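Trucos para vaciar la papelera: los que sirven y los que no
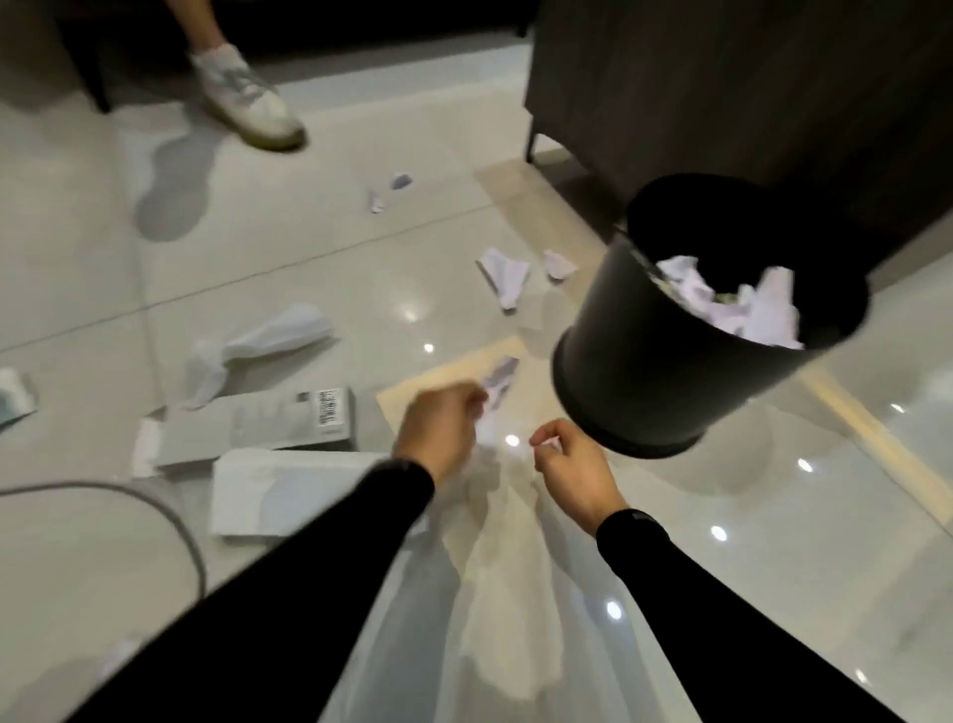 Última modificación: 2024-08-30

Llevo años leyendo consejos para tener la oficina o el cuarto de trabajo recogido y la mayoría me parecen humo. Los he ido probando en casa y en el taller, y apunto el resultado.

Aplastar el papel para que quepa más. A medias. Una papelera redonda llena de papel arrugado es sobre todo aire, y por mucho que se apriete vuelve a subir por encima del borde. Lo que funciona es no arrugarlo: la hoja doblada en cuatro ocupa mucho menos. Sé que hacer una bola da gusto. Luego hay que agacharse a por ella.

La bolsa abierta en el suelo. Este sí. Abra bien la boca de la bolsa, doble el borde hacia fuera un par de veces y vuelque el cubo despacio, con la boca pegada al plástico. Si lo vuelca desde arriba, la mitad acaba en las baldosas. Eyvindur Gunnlaugsson, que me escribió en mayo para llevarme la contraria, defiende meter la papelera entera dentro de la bolsa y darle la vuelta al conjunto. Lo probé con bolsas finas y se me rajaron dos. Con las gruesas, vale.

El aro sujetabolsas. Compré el de Drumeck y el de Vamon. El primero se cierra solo; el segundo aguanta, pero a 18 euros me quedo con mis dos manos.

Barrer primero. No le veo la gracia cuando hay trozos grandes. Los papeles y los plásticos largos se enredan en el cepillo y los va paseando por toda la habitación. Primero a mano lo que se pueda pellizcar, y la escoba para lo menudo. En suelo pulido con mucho brillo conviene mirar desde un lado, casi a ras: el papel blanco sobre baldosa clara se pierde entre los reflejos.

Las cajas de cartón. Aplanadas y aparte, nunca en la bolsa. Antes, la etiqueta de envío fuera. Dicen que con secador sale entera — a mí me sale a tiras, igual que sin secador. Tacho los datos con rotulador y listo.

El temporizador de 10 minutos. Lo recomiendan en todas partes. Tardo lo mismo con él que sin él, y encima pita.

Pendiente de probar: las bolsas con cierre de Lumard. No espero gran cosa.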